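# Two hand-held grippers or save up for an arm? Budget thread
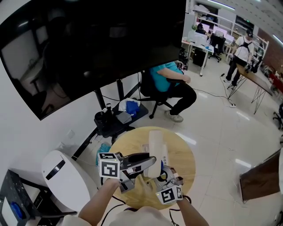 *2 min read · 5 replies*

**messka_bench** – May 9, 2022

So I finally have a number to work with – 800 for the rest of the year – and I keep going back and forth. Do I get a second pair of hand-held grippers with the marker cubes, or put it all toward a used arm in December? We do everything at a round table like that one, standing up, one gripper per hand. The Konosis pair is 626 before shipping, which hurts!

**lundbridge_tom4to**

Get the second pair. We ran on one pair all last winter and every time a finger got loose the whole day was gone (and we had people standing there with nothing to do).

**slowservo**

Disagree, sorry. A second pair is a spare, and you can print spare fingers for pocket change. Save it. Used arms go fast, and you'll want cash in hand when one shows up.

**messka_bench**

@slowservo ok but 800 doesn't buy any arm I've looked at, used or not. Did you find one for that??

**slowservo**

Mine was 351 over what you have, so no, but you'd be most of the way there by December if you add a little each month.

**zak_fan_88**

Żak sells single grippers now, so you could buy one and keep it as a swap. Check that their cubes fit your mounts first, mine needed a new plate. Also budget for cables and a better table, I always forget that stuff and then it eats the last of the money.

**messka_bench**

Ooh, didn't know they did singles. Writing to them tonight, will post the quote when I get it.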